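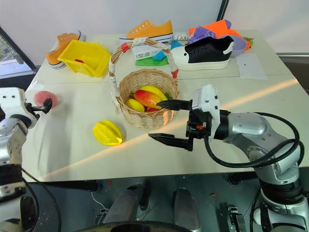 Basket with a taped handle and toy fruit, mango in the middle.

Skunetlow Fruit Names, a word list

Skunetlow is a list of 523 everyday names for fruit, gathered from people who were sure theirs was the only correct one. It began in October as an argument between Gopinath Pai and Firouzeh Pakzad over what to call a star fruit, and it has grown mostly through further arguments.

What you get

One file, names.csv, in plain text. Each row has a name, the fruit it refers to, the language, and a note. The notes run up to 16 words, a limit brought in after Gopinath's entry on bananas. Spellings are kept as given, even when two contributors from the same street disagree.

Thampi, the small script in the tools folder, sorts the list and flags duplicates. It has strong feelings about accents and will tell you so in capital letters.

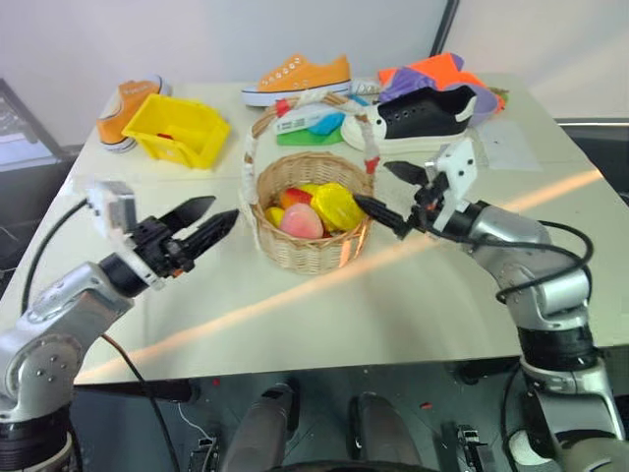
Can I use the list in a paid product?
Go ahead, as long as you credit Skunetlow and keep the notes column attached to the names.

Known problems

Lemon and lime share a name in 7 of our languages, and we have left them to sort it out between themselves. "Plum" covers far too much. Ohemaa Kwofie checked the Twi rows; the Malayalam rows were checked by Narayanan Kaimal, who wishes it known that he did not approve the entry for jackfruit. Regional names are thin outside cities — send more.

Tomatoes are out. Please stop opening issues.

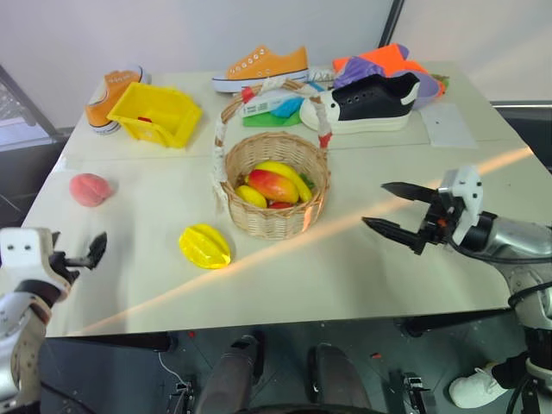 Star fruit and peach on the table, the rest in the basket.

Adding a name

Open a pull request with one row per name and say where you heard it. "My aunt" is a valid source. "Everyone knows" is not.

Last full check: June 1, 2021. Questions about the file format go to Keerthana Kandasamy, who picked commas over tabs and has been defending them ever since.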